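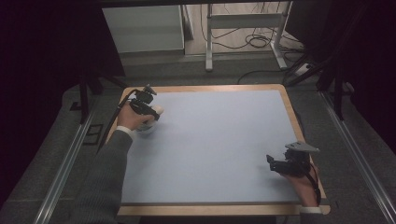 Can I wash a wool blanket at home without ending up with a placemat?
With cold water, a mild soap and very little movement, you can. Wool shrinks when it gets heat and agitation together, so use the gentlest cycle your machine has, or a bathtub and some patience, and dry the blanket flat.

Home Blankets Throws Care Sale Contact

Search products Go

The Niltolo Wool Blanket by Reltalen

The Niltolo is a plain wool blanket. It is rectangular, as the best blankets have been for centuries, and it covers a bed. We mention this because the last blanket we carried was described by its maker as a "rest system," and people wrote in to ask where the batteries went.

We have sold the Niltolo for 3 winters now. It comes in oatmeal, moss and a dark blue that looks black until you put it next to something black. The throw goes over the back of a sofa and stays there until a guest sits on it. The full size hangs over both sides of a double bed by enough to settle most arguments. There is a king size as well, for couples who would like to keep having the argument on a larger scale.

The weave is a simple twill, brushed on one side. Put the brushed side down if you want to be warmer and up if you want people to pat it. The edges are whip-stitched in matching yarn. Older customers may remember the satin binding on our Peltico blanket, which was lovely for a year and then came off in one long ribbon, usually around a toe. We stopped selling the Peltico and do not miss the mail.

Is it scratchy?

A little, for the first few weeks. Wool is hair from an animal that lives outdoors, and it doesn't arrive apologizing. It softens with use. If you sleep with bare arms and strong opinions, put a sheet between you and the blanket, or look at the Vi cotton blanket, which weighs less, costs less and is less warm. It also goes through a normal wash with the towels, a point in its favor that we make quietly on a page about wool.

Washing

Most blankets need washing less often than their owners think. Hang the Niltolo outside on a dry, breezy day and the smell of winter will mostly leave on its own. Spot-clean spills with cool water and a cloth. Blot them. Rubbing makes felt, and a felt patch in the shape of a wine glass is hard to explain.

When it does need a full wash, use water no warmer than 30 degrees Celsius and a soap made for wool. No bleach, no fabric softener, and none of the enzyme detergents that do so well on grass stains – wool is protein, and they will treat it as one. Press the water out with a towel. Please don't wring it. Lay it flat on a rack out of the sun and turn it over once. In November this takes a good deal longer than you planned, so have another blanket ready.

The tumble dryer is not covered by the warranty. We have seen what it does. One customer sent us the result and asked for an exchange, and it would have fit a medium-sized cat very nicely.

Pilling

New wool pills. Small fuzzy balls will show up where your hands and chin go, and then slow down. A cheap fabric comb takes them off in a few minutes and is oddly satisfying. Go in one direction and keep it flat. Disposable razors also work, right up to the stroke where they don't.

Moths

Wash or air the blanket before you store it, and put it in a closed cotton bag or a box with a lid that fits. Cedar smells nice and may discourage a moth that was already having doubts. If you find holes, put the blanket in a sealed bag in the freezer for a couple of weeks, let it come back to room temperature, and then check whatever was stored next to it. The holes stay, of course, but we do sell darning yarn in all three colors.

Details

Material: 100% wool
Weight: 700 grams (throw)
Colors: oatmeal, moss, dark blue
Edges: whip-stitched
Returns: 40 days, unwashed, with the tag on

Shipping

Orders placed before noon usually leave the same day. The blanket travels folded in a paper sleeve inside a box, and it will have creases across it when you open it. Hang it over a door overnight. If the creases are still there in the morning, make the bed with it anyway and they'll go in their own time.

Contact us | Shipping and returns | © Reltalen | Back to top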